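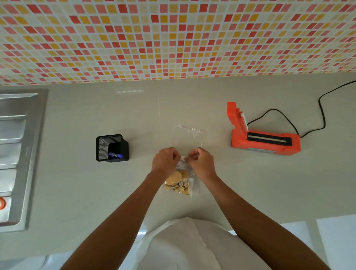 Residents of Corncombe will by now have heard of the incident on Golach Lane, in which a man was held against his will in a parked van until two people walking home heard him knocking and called the police. I have received a number of messages about it and wish to set out what is known.

The man was released unharmed. Two people have been arrested and are due before the court in July. A video of the arrest, 15 seconds long, had been shared 301 times when I last looked, and several of the comments beneath it name a local family. I have been given no evidence that this family is involved, and I would ask readers to remove any such comments they have made.
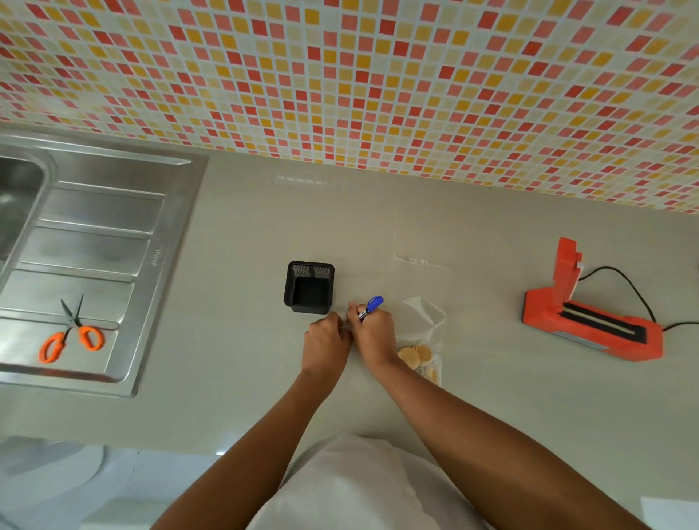
The appeal for witnesses remains open. Officers wish to hear from anyone who was near the Canpolat bakery between 7 and 8 in the evening - drivers with dashboard cameras in particular. Tarık Sarıgül is collecting names for those who would prefer not to ring the station themselves. Please write down what you remember before discussing it with others; a sheet of paper on the kitchen worktop, beside the drainboard, will serve perfectly well. Times, colours of vehicles and directions of travel are all of use.

I shall publish the date of the hearing once it has been confirmed. Comments on this post are closed until then.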